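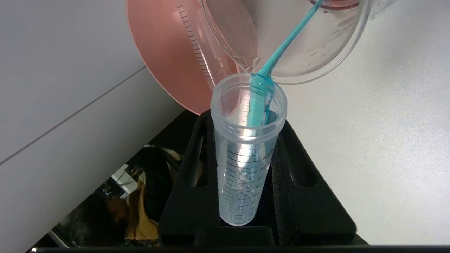

Pouring into small things: tips for narrow necks, tiny bottles and tubes

Posted 17 Feb 2022 in Kitchen & Workshop

If you make your own salad dressing, mix food coloring for icing, dilute cleaning concentrate or decant anything at all from a big container into a little one, you know the moment when the liquid decides to run down the outside of the jug and across the counter. I used to put up with it. Then I got hooked on colored sugar water for cake decorating (and after that, watercolor inks) and suddenly I was filling little tubes and bottles every weekend. I've spilled enough by now to have opinions!

Use a stick as a slide

My favorite trick, and it costs next to nothing. Lay a stirring stick or a slim spatula in the jug so it runs out through the spout, and put the other end into the mouth of the tube or bottle. Let it lean on the inside wall. When you tip the jug, the liquid clings to the stick and follows it down. Keep the pour slow and thin. If it starts to come off the stick in blobs, you are going too fast, so bring the jug up a touch and wait.

Plastic works, glass works, a chopstick works if you don't mind it taking on some color. Wide paddle ends are fine as long as they leave a gap for the air to get out. A blade that fills the whole neck will burp liquid back up at you.

Pick the right jug

A pinched spout beats a smooth round rim every time. If all you have is a beaker or a tumbler with no real lip, pour less at a time and lean harder on the stick trick. I like clear plastic with the scale printed on the side. My everyday jug is from Ereler and holds more than I ever need, and for small jobs I keep a 50 ml measuring cup that lives in the mug cupboard.

Fill the jug only a third of the way. A full jug has to be tipped just a little before it floods, and you have no control at all in that first second.

Read the line at eye level

Bend down! Looking from above makes the level seem off, and with something as skinny as a tube a small error is a big share of the total. Water curves up at the sides, so read the bottom of the curve. For dark colors, hold a white index card behind.

If I want 40 ml, I stop a bit short and finish with a dropper. So much easier than trying to get the extra back out.

Stand everything up

Tubes with pointed bottoms won't stand on their own, and a hand is a terrible stand when your other hand is busy pouring. A clear rack with round holes is lovely because you can see the level without lifting anything out. Mine came from Fadau, but a block of scrap wood with holes drilled in it does the same job. For one or two tubes, a mug of dry rice is fine.

Keep the rack well in from the edge of the table, and work on a plain white surface if you have one. Drips show up right away, and so do the colors.
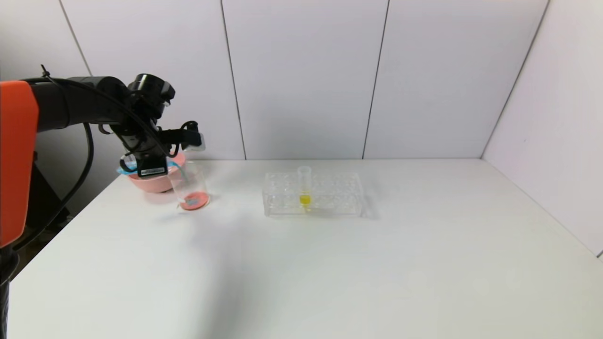

Pink in the beaker, yellow in the rack, and a bowl on the table.

Keep a bowl in reach

I never start without one now. Soft plastic mixing bowls are best, wide enough that you can set a drippy stick down in them without aiming. It catches the rinse water too. A Biwott bowl I bought for pancake batter has been demoted to this job and I don't miss it.

Colors: light first

Do yellow before pink, pink before blue. A trace of yellow left in the jug won't hurt a pink, but a trace of blue will turn your yellow green before you've noticed. Rinse between colors, shake out the jug, and wipe the spout.

Cleaning narrow tubes

Half fill with warm water, one drop of dish soap, cap on, shake. For dried-on color add a pinch of uncooked rice and shake again. Rinse 2 times and stand upside down on a folded dish towel overnight. Don't put thin plastic tubes in the dishwasher, mine came out shaped like bananas.

One more thing about storage: anything you've used for ink, paint or cleaning products stays out of the food cupboard for good. I put a strip of tape on the handle of each craft jug and keep them in the garage with the Ultden brushes.

Filed under: measuring, small bottles, food coloring, craft table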